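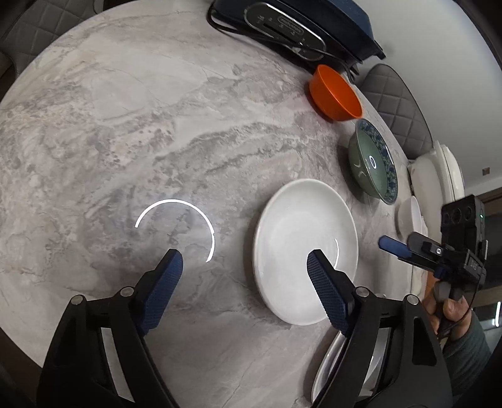 White plate on a round marble-pattern tabletop.

June – by Veronika Tanner

I've been wanting to add the Plerska plate to the shop for ages, and it's finally in! It's a plain white stoneware plate with a matte underside, made by Evaristo Cárdenas at his studio in Xolalpa, and I eat my toast off one every single morning.

It's 279 mm across and weighs a bit under a pound and a half – big enough for a proper dinner, but it still fits in my very annoying dishwasher. Oven safe up to 500°F (please let it cool before you rinse it). Microwave is fine too.

Evaristo fires them in small batches, so the glaze can vary a little near the foot. I like that. If you need a matching set, put a note on your order and I'll pick ones that sit well together.

Sold singly, or take 10 and shipping is on me. We sold almost 9 boxes of the first batch at the Ellidton market, so the next one is on order already.

Related items
Plerska cereal bowl
Plerska side plate
Nedcombe linen napkins
Nedcombe butter dish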